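Lockyer Street arts center: new wing, what do you think of the drawings?

borislav_m
Posted June 16, 2025

Good evening to all. I went to the open evening for the Lockyer Street building, where the architects from Zavitz showed their drawings for the new wing. I rent a studio on the second floor, so this matters to me. The gallery would get 1,157 square feet more, and there would be a room for classes on the ground floor. I like the brick front very much. What I do not like is that the artist studios go down from 10 to 6. Does anyone know if this is already decided?

evie_pilk
Not decided. The planning hearing is in December and they can still change the inside. I'm for it, though. The current gallery has no proper loading door and we turned down two traveling shows because of it.

bdoolan61
Four studios gone so we can have a bigger lobby. No thanks. And that glass stair will be an oven every summer.

borislav_m
Bevan, I must correct one thing. The lobby stays the same size in the plan I saw. The space of the studios goes to storage and to the elevator. I am still against it, but for this reason and not because of the lobby.

bdoolan61
Fine, storage then. Same result for the people who get moved out.

Shona H
The elevator isn't optional. My mother has never seen an exhibit upstairs. Could the storage go in the Wustier annex across the yard? It has been half empty for years.

borislav_m
This is a good question and I did not think to ask it. I will write to Zavitz and post the answer. I also want to ask about the shared kitchen, because on the drawing it is only a small rectangle with no name. Many of us work there until late and we eat in the building. A table, a sink and a small fridge would be enough for me.

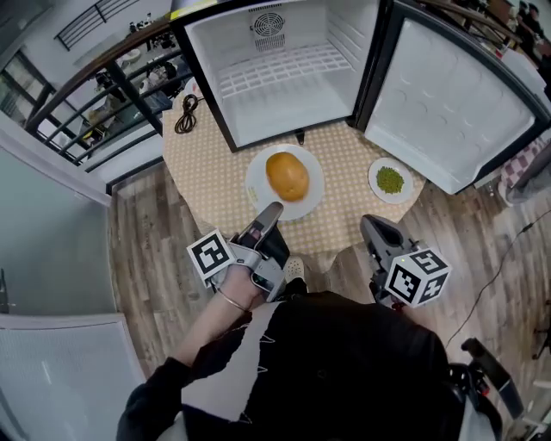 Bun, peas and a mini fridge.

evie_pilk
The kitchen was labeled on the older set, next to the class room. I'd guess they just forgot it.

O. Cherkaoui
I asked about the annex last year. The roof leaks on the north side, so it is no good for canvas or paper. For frames and tools, maybe.

Shona H
Frames and tools would free up one studio at least.

borislav_m
Thank you, Othmane, I will put the roof in my letter also. If somebody has the older drawings as a file, please send me a message.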